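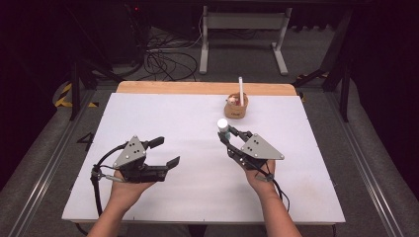 Small bottles collect in a bathroom faster than anything else, and most of them end up lying on their sides at the back of a drawer. Sorting them takes 30 minutes if you clear a flat surface first and bring everything to it. Use a white board laid over the wooden table, with one small woven cup near the far edge for the bottles you want to keep within reach. Pale, see-through material like that of the little white-capped bottle is easy to check for contents against a white background. Dark bottles have to be held up to a window.

What you need

A light-colored board or tray
One small basket or cup for each person in the house
A damp cloth and a dry cloth
Masking tape and a pen
A bag for empties

Step 1. Empty the drawer

Take out everything, including the hotel bottles and sample sizes. Wipe the bottom of the drawer and leave it open to dry while you work.

Step 2. Check each bottle

Turn the bottle upside down and wait a few seconds. If nothing moves toward the cap, put it in the bag. If the contents have separated, changed color or smell off, it goes too. Old medicine should be kept apart and taken to a pharmacy that accepts it. Do not pour it down the sink.

Step 3. Combine what can be combined

Two half-full bottles of the same shampoo can become one. Only do this when the product is the same and both are fairly new. Never mix cleaners, and don't top up eye drops or contact lens solution from another bottle.

Step 4. Clean the caps

Dried product around the threads is the usual cause of leaks. Wipe the neck and the inside of the cap with the damp cloth, then the dry one, and close the cap until it stops. Don't force it. Thin plastic caps crack.

Step 5. Label and fill the baskets

Write the contents and the month on tape and stick it low on the bottle so it doesn't cover the directions. Stand the bottles upright in the basket, tallest at the back. A basket with a paper label should be kept away from the sink. Ours from Sturkstead lost its label after one splash.

Bottles under 60 ml fit best in a cup-sized basket. Anything bigger makes it tip when you pull one out, so put those straight in the drawer with a folded washcloth wedged beside them.

I do the whole drawer again in January, after the holiday travel bottles come home.

Posted by Seija Hyvönen, 22nd June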